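Speaker notes: table surfaces and small-item storage
Kanchan Katiyar, 4 July 2020
Session length 25 minutes. Leave questions to the end.

Opening
Introduce the subject: one wooden table, one basket, a mixed lot of packaged snacks. The question for the session is how a shared table should be laid out so that small packets can be sorted and put away without a search. Mention that the Rindon office raised this in April, after the snack cupboard was moved out of the corridor. Do not go into the cupboard. It is covered in the Tiwari handout.

1. The surface
Begin with the table itself. Brown wood, reddish in this light, grain faintly visible. A patterned surface hides crumbs but also hides small dark items. Recommend keeping the back edge, next to the wall, free of stock. 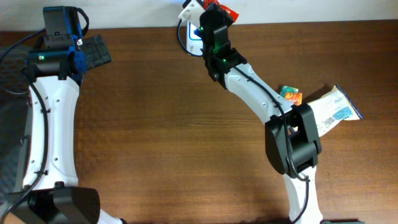 Table top, wall side. Faint grain, reddish-brown wood.

Pause for the audience to look. If asked about covers or mats: Jusel tried one on a similar table and took it off again, as it moved when packets were dragged across it. No figures were kept.

2. The basket and the packets
Main section, allow 14 minutes. Terms to define before going on:
Bag: sealed soft pack, any size.
Box: rigid card, holds its shape.
Pouch: small soft pack, nearly flat.
Go slowly here. Half of the Soveck group used "bag" for all three and the stock sheets could not be compared.
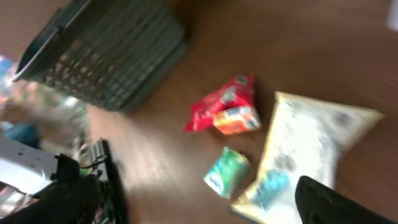 Sort by size first and by contents second. A large bag placed early takes up the base of the basket and leaves awkward gaps at the sides. Boxes go against a wall of the basket, long side down. Small pouches go in last and stand on end where there is room. Slotted sides are preferred to solid ones: the fill level can be read from across the room, and crumbs fall through instead of collecting in the corners.

Point for discussion: whether the basket should sit square to the table edge. My own view is that it should. Packets are then lifted in along one line and the elbow stays clear of anything standing behind.

3. Other things on the table
Small devices tend to settle on any flat surface. They are not stock and should not be recorded as stock. Give them one corner and keep it the same corner. The Rindon sheet has a line for this, item 1009, which most people leave blank.
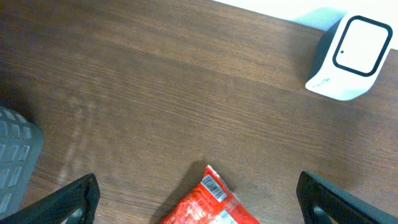 Small white and black device in the corner, wood grain running diagonally.

Note the pale marks on the left of the wood. They may be wipe streaks or only a reflection. Use them to bring in cleaning: damp cloth, along the grain, then a dry cloth. No spray near open packets.

4. Handling
Soft packs should be held by the body, never by the seal. The seal is the weakest part, and a split pack cannot go back into stock. 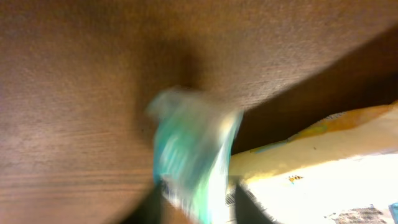
Lift clear of the table before moving sideways. Dragging creases the print and makes the date hard to read. Set the pack down flat, let go, then adjust. One pack at a time, including the very small ones.

Figures if requested: the Tiwari trial logged 400 packs. Split packs were recorded separately and the sheet is at the back of the handout.

Questions. Collect the handouts from the side table at the end.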